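Plarkville Windowsill Log

Hey, thanks for stopping by! I keep track of the houseplants in my building (mine, plus whatever the neighbors let me write down), and I finally got the whole mess into one plain CSV. It's called Adon, after nothing in particular. I just liked how it sounded.

What's in it: 760 rows, one per watering, covering 74 plants. Columns are plant, room, which way the window faces, date, cups of water, and notes. The notes are mostly me grumbling about gnats, sorry! I started in April, so the early rows are pretty patchy. 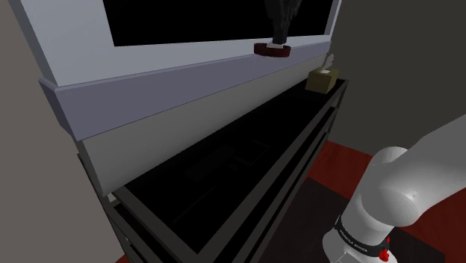

Spiky leaves, dark red pot, window ledge.

A few things to know before you load it. Blank cups means I forgot to measure, so please don't read it as zero. Row 294 has a comma in the notes that trips up some spreadsheet programs (put quotes around it and you're fine). "Shin" in the room column is the shared stairwell, long story. And 11 plants changed rooms partway through, so they show up under two rooms with the same plant name.

Use it for whatever you like, school projects included! If you clean up the dates, send me a copy, I'd love to have it.

Last updated 05/11/2023. The fern rows are still on paper and I'm typing them in next.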